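Filed under: List archive > Home & Household > Folding and Storage

From: Lleucu Powell
Subject: Re: wire baskets, again

On September's thread Iestyn Griffiths wrote:

> I've put up a two-tier wire basket by the folding table and
> within a week it was full of things that don't belong to
> anyone. Is the answer more baskets? Also, how do you all fold
> anything that isn't a rectangle?

Iestyn, more baskets is how I ended up with a hallway that looks like a bird shop. Hang them on the wall by all means, but leave one empty on purpose and defend it. Mine has lasted four months, with casualties. 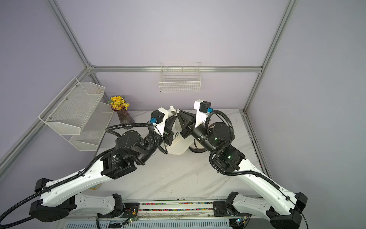 As for the non-rectangles, I lay the thing flat on a hard top, take hold of it at two points and pull gently until it gives up some of its wrinkles. Marble or marble-look is good because the cloth slides. Then fold toward the middle and stop while you're ahead. Boonmee's method has eleven steps and I respect it from a distance.

I'd also keep something on the table that has no job. Artificial flowers are fine — they don't drop petals on the whites, and yellow is a cheerful colour at six in the morning.

Tarek asked about screws for the Parry baskets. The small ones that came with mine have held so far, though I've never put anything heavier than tea towels in there. Orhun still has my good screwdriver, if he's reading.

Lleucu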